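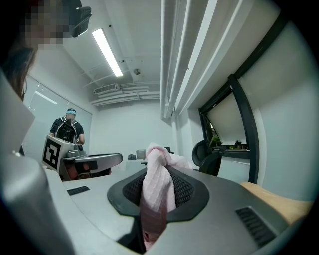
Page last changed in February, 4:10 p.m.

Student robotics club moves on to cloth folding

The robotics club at Skuluswood College has started the second half of its year-long folding project, in which students teach a robot to handle small pieces of cloth by first doing the job themselves with hand-held grippers.

The project is called Flotska. Club members work through a set of short tasks, picking up a cloth, folding it and putting it down again, while the gripper in their hand records the movement. The recordings are later used to train a program that will run on the club's robot arm.

Members set themselves a target of 800 usable recordings before the spring break. Work on plastic cups and boxes took up most of the fall. Cloth was left for last at the request of the students, who wanted more practice with the grippers before trying it.

"A cup stays the same shape when you pick it up," said Humaira Paracha, the engineering instructor who advises the club. "A cloth is different every time. If you grab it an inch to the left, the whole thing hangs another way, and the fold you had planned is gone."

Paracha said the first week on cloth was slow. Many of the early recordings were thrown out, mostly for jerky movement or for a gripper that closed before it had reached the fabric. Students now review each other's recordings at the end of a session and mark the ones that should be done over.

The club has 8 members this term, up from five last year, and is open to students in any program. New members spend their first two sessions on cups before they move to the cloth table. Members take turns with the grippers, and those waiting for a turn check files or lay out the next task.

Thin kitchen cloths have given the group the most trouble so far. They slide off the table edge, and they tend to bunch up between the fingers of the gripper when lifted from the middle. Students have been told to lift from a corner where they can, but a share of the recordings will keep the middle grip — the robot will have to deal with a badly placed cloth sooner or later.

Some of the cloths were bought by the club and others were brought from home. Paracha has asked for more in plain colors and in different weights. Towels larger than a pillowcase can't be used at present.

The training work will be done on a computer in the Boateng Building, where the robot arm is also kept. Students in the club's software group have written a small program, Setuvix, that sorts the recordings by task and flags any that end too early. It still misses some, and the group plans to fix that before the next batch is loaded.

Once training is finished, the arm will be given 3 tasks: fold a cloth in half, fold it in quarters, and place a folded cloth on a stack. Each task will be tried with cloths that were used in the recordings and with others that were kept back. The club has not set a passing score.

"I would be happy with the half fold," Paracha said. "The stack is a lot to ask."

Results will be shown at the department's open lab at the end of the term. Visitors will be able to try a gripper on the cup task — the cloth table will be for club members only.

The club meets twice a week at 2 p.m. Students who want to join can come to any session or leave their name at the engineering office. No experience with robots or programming is needed. Long sleeves should be rolled up when using the grippers.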